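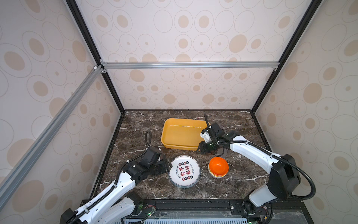
Wallpaper with a repeating oval pattern, beige on off-white.

How to hang patterned wallpaper in a small space

Measure the height of the wall and add 3 inches for trimming. Cut the first strip, then lay the roll beside it and match the pattern before cutting the second.

Draw a plumb line near a corner and hang the first strip to it. Brush from the middle out to the edges. Line up the pattern at eye level, where a bad match shows most.

Let the paste soak for 8 minutes, or whatever the label says. Trim at the top and bottom with a sharp blade. 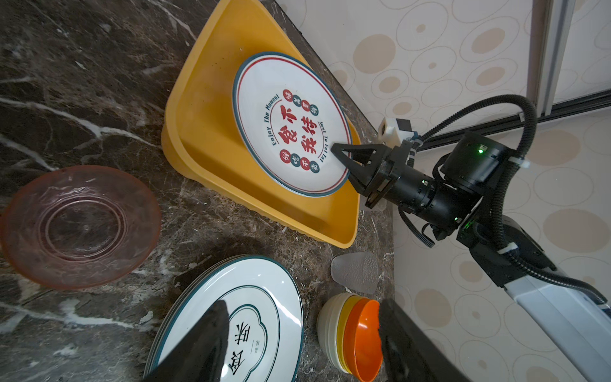 Krūmiņa wrote in to say that eight minutes was too long for thin paper and her strips stretched, so the ovals no longer met at the seams. She now waits five.

Wipe paste off the seams with a damp sponge as you go. Keep one spare length from the same batch for repairs.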